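Why Do Tables Need Legs That Lean?

Hi, builders and wonderers! Have you ever crawled under a table and looked up? If you haven't, go and try it right now (mind your head!), and then come back, because today we're going to find out how a flat thing stays up in the air on just a few skinny poles.

A table is really two jobs stuck together. The top has to hold your stuff: your books, your juice, your elbows. The legs have to take all that weight and carry it down to the floor. Every time you put down a plate, you give the top a tiny push. The push travels sideways through the top until it finds a leg, and then it zooms down the leg and into the ground. The floor pushes back up just as hard, so nothing moves. Isn't that neat? All that pushing is going on while you eat your cereal!

The Secret Under the Top

A thin, flat sheet bends easily. Take a piece of paper, hold it by one edge, and watch it flop. Now fold it back and forth like a fan and hold it out again. It stays stiff! The folds work the way ribs do. A rib is a raised line, like a little wall, and a molded piece of furniture can have plenty of them. They make it strong without making it heavy, so a grown-up can still carry it up the stairs.

Ribs are often on the side you don't see when you sit down to draw. That's one reason the underside is my favorite side.

Where the Leg Meets the Frame

The trickiest spot on any stand or table is the joint, the place where a leg joins the rest. A long leg acts like a lever. If you bump the far end, even gently, the joint feels a much bigger twist. You can test this with a ruler: hold one end tightly and ask a friend to push the other end with one finger. Hard to keep still, right?

So designers make joints chunky. They add extra material, or a rounded fitting that hugs the end of the pole. The white frame in the picture has a bulbous fitting where its white pole goes in, and a light-blue pole that starts at another corner and leans outward. 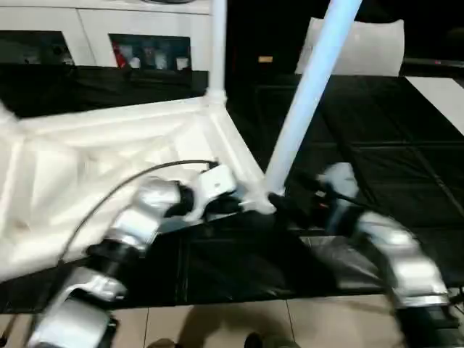
Try It: The Straw Stand Test

My friend Shufen Su tried this with her class in Testcombe last April, and the stands got wilder and wilder. You will need:

2 squares of stiff cardboard, the same size
8 paper straws
Modeling clay
Some paperback books

Step 1. Press four lumps of clay onto one square, near the corners. Push a straw into each lump so it stands straight up.

Step 2. Do the same with the other square, but lean every straw outward a little.

Step 3. Turn both stands over so the straws are the legs. Give each one a gentle nudge from the side. Which one wobbles more?

Step 4. Add the books, one at a time, and watch the clay. Does it squash? Does a leg start to slide?

Legs that lean outward make a wider base, and a wide base is harder to tip over. But if they lean too far, they want to slide apart when you pile on the books! Try making fatter lumps of clay and see what changes. You could also cut all the straws shorter - do short legs wobble as much as long ones?

Words to Keep

Joint: a place where two parts meet.
Rib: a raised line that makes a flat part stiffer.
Base: the part of the floor that the legs spread across.

Draw your best stand and show where you put the clay. I'd love to know how many books it held!

Halina Malinowski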